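3.2 Drawers and the floor in front of them 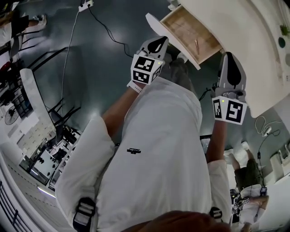 Storage that opens at knee height or lower was treated separately from shelves and worktops. A drawer has to be emptied and refilled from above, and whatever is lying on the floor before it gets in the way of the feet. We recorded three things for each unit: what was left in the drawer, how far it stood open, and what lay on the floor within 1000 mm of the front.

Small items were the main difficulty. Bastos and Vieira found that thin objects lying flat on a drawer bottom were often missed when a room was tidied, and our notes agree with theirs. Figure 4 shows a white drawer with a light wooden bottom and one small thin object on it. On the dark, glossy floor there are a white power strip and several cables, one of them a white cable with a plug, looped near the cabinet.

Cables were scored as clutter only if they crossed the standing area – a cable running along a wall was left out. Power strips were always scored. Under the Dotow scale used in Section 2, a drawer with a single item left in it rates as 'nearly clear', whatever the state of the floor. We kept the two scores apart for this reason and report them side by side in Table 2.

Figure 4. Open drawer, with power strip and cables on the floor.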